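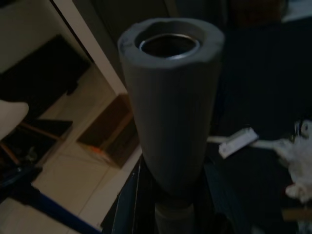 Wrist cam view, Velport gripper holding the foam-covered tube

Date: 19 May 2020
Subject: Re: Velport gripper kit, worth the money?

Karla Quezada wrote:
> Has anybody on the list run the Velport kit for more than a week or two?
> Trillness wants 965 for the set and I can't tell if the wrist camera
> is any good. I mostly need to pick up padded stuff, foam sleeves and
> pipe wrap, nothing heavy.

Hi Karla,

I've had mine since March and I like it a lot! The fingers come in from both sides and foam is pretty much what I use it on (the one in the picture is gray foam with a metal ring at the top). Start with the grip force low. The manual says 4, I run it at 2 and go up if I have to.

The camera is okay. It sits so close that whatever you're holding fills the middle of the view, and in low light the darker stuff behind it goes to mush – my floor tiles show up fine, the dark side of the room not so much. I'd budget for a lamp. Mounting took me one evening, plus another hunting for the right screws.

Price seems a bit steep to me. Andness sells the same fingers without the camera for up to 100 less, if you already have one you can bolt on. Þrastardóttir had a refurbished set too, but they never answered my second email.

Happy to send you my settings file if you go for it.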